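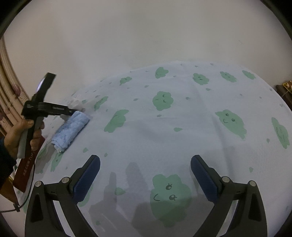
Rolling Bath Towels for Shelf and Basket Storage

Posted 3 Jan 2023 in Linen and Laundry
By Nuanchan Sombatkul

A rolled towel takes a little longer to prepare than a folded one, but it can be pulled out of a tight row without dragging its neighbors along. The method on this page produces a firm roll that stays closed without a band or clip. It suits bath and hand towels of ordinary thickness. Very thick bath sheets need one extra fold, covered near the end.

What you need

A flat surface larger than the opened towel. A made bed works well, and the printed sheet under the light blue towel on this page is no obstacle. A table is firmer and gives a tighter roll, but most tables are too narrow for a bath towel laid out at full length.
Dry towels. A towel that is even slightly damp at the hems will smell after a few days in a closed cabinet.
A tape measure, used once to find the clear depth of the shelf.

Measure the shelf first

Measure from the back panel to the inside of the door, or to the front lip if the shelf is open. The finished roll must be shorter than this figure. The linen cabinet used for this page is a Ciltwood with a clear depth of 30 cm, and all the rolls were sized to fit it front to back. If the shelf is shallower, lay the rolls sideways or fold the towel into a narrower strip before rolling.

Step 1. Shake and flatten

Hold the towel by two corners on a short side and shake it hard once or twice. Lay it down with the better face underneath. Smooth it from the center toward the edges with the flat of the hand. Do not pull on the hems. Pulling stretches the woven border and the roll comes out wider at one end.

Step 2. Turn down one corner

Take one corner of a short side and fold it in diagonally until its point lies a short way past the center line. This makes the flap that later locks the roll. Press the crease with the side of the hand. If the towel has a care label, choose a corner without one — the label adds a hard lump and works its way out.

Step 3. Fold lengthwise

For a hand towel, fold in half along the long axis. For a bath towel, fold in thirds: bring one long edge over, then the other on top of it. The strip should be the same width from end to end. Check it against the shelf measurement now, while it is easy to change.

Step 4. Turn the strip over

Flip the whole strip so that the pointed end is face down. Keep both hands under the strip while turning it. If the layers slide apart, open the strip and repeat step 3. A misaligned strip cannot be corrected once rolling has started.

Step 5. Roll toward the point

Start at the square end. Make the first 2 turns as tight as the cloth allows, then keep a steady, lighter pressure. Stop every few turns and push the ends of the roll inward so the layers stay level. A roll that drifts into a cone was started at an angle. Unroll it back to the first turn and begin again.

Step 6. Tuck the point

When only the triangular flap is left, fold it over the roll and push the tip into the nearest open layer at the end. Use a thumb and push it in well past the hem. The roll can now be picked up from any side.

Thick bath sheets

Fold the sheet in half across its short dimension before step 2, then continue as written. The roll will be shorter in strip length and larger in diameter. In our cabinet these go on the bottom shelf, which is the tallest.

Stacking

Place rolls with the tucked end toward the back and the smooth end facing out. Two layers are stable on most shelves. A third layer needs side support, such as a bin or divider. We use a Perkine divider at the open end of the row.

Problems

The roll opens on the shelf: the point was too small. Make a deeper diagonal fold in step 2.
The ends are uneven: the strip was not straight, or the ends were not pushed in during rolling.
The pile looks crushed: the roll was too tight or was stored under weight. Shake the towel out and leave it over a rail for 10 minutes before use.

Filed under: towels, bathroom cabinet, folding methods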